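Starnby laboratory reports result on sorting with two arms

Sep 1, 2018
Research news

The manipulation group at the Starnby laboratory has released the results of a study on how a pair of robot arms can learn to share a single work surface without a fixed schedule. The method, named Orellana, was tested on a task familiar from early childhood: picking up small wooden alphabet blocks scattered over a table and moving each one to a place chosen by the operator.

Work of this kind has usually relied on a planner that divides the table in advance, giving each arm its own half. The division is safe but slow. When most of the blocks lie on one side, one arm does nearly all the work while the other waits. Orellana removes the dividing line. Each arm proposes its next pick, the two proposals are compared, and the arm with the shorter path proceeds while the other chooses again.
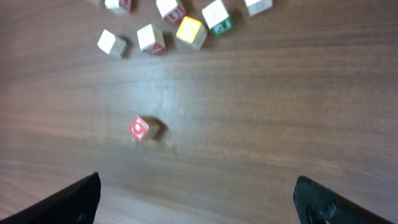 The group recorded 3,216 picks for the study, all carried out on the same table under ordinary room lighting. Blocks were set down by hand before each run at whatever angle they happened to land. No markers or trays were used, and the blocks were not modified in any way. The learning system received camera views and joint positions only; it was given no model of the blocks and no list of the letters printed on them.

According to the report, the greatest gain came from a change in how the arms treat a failed proposal. In earlier versions, an arm that lost its turn returned to a rest position and began again. In the present version it holds where it is and selects a new block from there. Over a full run the change shortened clearing time by 7 per cent – a modest figure, though one that held across all of the layouts tested. The report notes that the benefit was largest when the blocks were gathered in a loose cluster, and smallest when they were spread evenly over the table.

The study also examined grasp angle. A cube can be gripped squarely on two opposite faces or, less securely, across its corners. The system was not told which to prefer. It learned to turn the wrist before closing, and by the end of training corner grasps had become rare. Where they did occur, the block was most often lying close to a neighbour, leaving little space for the fingers to come down on either side. 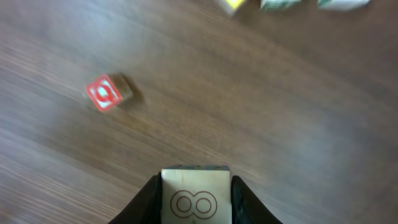 Kunard, which reviewed the method before its release, was more cautious on this point. In its written remarks it asked whether the same wrist behaviour would appear with objects that are not cubes, and suggested that the preference for flat faces might reflect the shape of the blocks more than anything the system had learned about gripping. It recommended that cylinders and irregular pieces be added before any broader claim is made. The laboratory has accepted the recommendation and states that a second set of objects is being prepared.

Two limits are set out in the report. The first is that the method has been tried with only one pair of arms, mounted at a fixed distance from each other. The second is that the arms compare proposals once per pick and do not revise them while moving. If a block is nudged during the approach, the arm finishes its motion and must try again. The group considers the second limit the more serious of the two and has begun work on a version that checks the target during the approach.

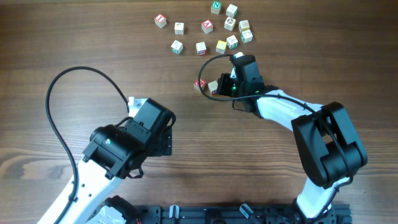 Safety between the arms was handled separately from learning. A simple rule stops either arm if the distance between the two falls below a set value, and the rule cannot be overridden by the learned policy. Stops were frequent in the first days of training and became less so as the arms learned to approach from their own sides. Both arms are anchored to one metal rail along the edge of the table, so their bases keep the same spacing from run to run, and the cables loop above the wrists, an arrangement the group intends to revisit as it extends the reach of each arm. Readings from the joints were logged throughout and will form part of the public release.

The recordings, together with the training code, will be made available through the Pornusow archive. An early portion of the data was placed there in June for checking by partner laboratories, and the remaining files will follow once labelling is finished. Researchers wishing to use the material are asked to cite the report and to note which version of the method they have used, as results from the earlier version are not directly comparable.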